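Trosine
Home | Growers | Grading services | Ripening rooms | About us | Contact

About us

Trosine grades, ripens and packs stone fruit and avocados for independent grocers, restaurant kitchens and food manufacturers. The business operates from a single packhouse at Leemans, which holds the grading line, the ripening rooms, the test bench and the dispatch dock. We do not own orchards and we do not trade fruit on our own account. Growers retain title until the fruit is sold, and our charges are set per tray, by grade.

What we measure

Fruit is assessed on arrival and again before dispatch. Peaches, nectarines and plums are sampled for flesh firmness, soluble solids and titratable acidity. Avocados are sampled for dry matter, with the minimum set by variety. Surface colour is recorded for all lines but does not determine eating quality on its own, and we will not release a consignment on colour alone.

Firmness is taken with a bench penetrometer on two opposing cheeks of each sample fruit, with a disc of skin removed. Soluble solids are read by refractometer from juice expressed at the same two points, and the lower reading is reported. Instruments are checked against reference standards at the start of each shift. A consignment that falls outside the agreed range is re-sampled once at double the sample size. If it fails a second time the grower is notified and may choose regrade, diversion to processing or return.

Ripening rooms

The site has 16 ripening rooms, each with independent control of temperature, humidity, ethylene and carbon dioxide. Air is drawn through the stacked trays under pressure, which keeps the variation between the centre and the outside of a pallet small enough to be dispatched as one stage. Room records are logged continuously and held for two seasons.

Avocados are supplied at 4 ripeness stages, from hard green to ready to eat. Stone fruit is supplied as either firm or conditioned. Conditioned fruit is held above the range in which chilling injury develops – mealy texture and internal browning being the usual symptoms – and is then cooled for transport. Customers ordering conditioned fruit should plan to sell or use it within four days of delivery.

Varieties and supply

We currently receive fruit from 185 registered blocks. Each block has its own number, which stays with the fruit from bin to tray label. Two of our longer-running programs are Sarach, a specification for late-season yellow nectarines with a raised minimum for soluble solids, and Event, a made-to-order service for caterers who need a fixed quantity at a fixed stage on a nominated day. Event orders close at 2 pm.

Programs for the coming stone fruit season are settled with growers in August. Requests for new varieties are considered at the same time and require at least one season of storage data.

Packaging

Fruit leaves the site in single-layer trays, bulk cartons or returnable plastic crates. Cartons are fibreboard and can be placed in kerbside recycling once labels and liners have been removed. Crates remain our property and are collected with the next delivery. Customers may nominate a format for each line – changes take effect from the following order.

Visits and enquiries

Growers and trade customers may visit the packhouse by arrangement. Closed footwear is required, and hairnets are supplied at the door. We have no retail counter and cannot sell to the public. Test certificates, current specifications and the schedule of charges are available through the contact page.

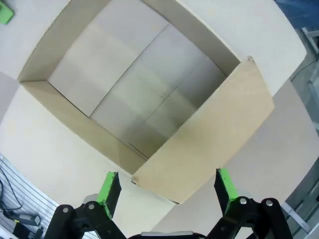
Empty cardboard box, interior view.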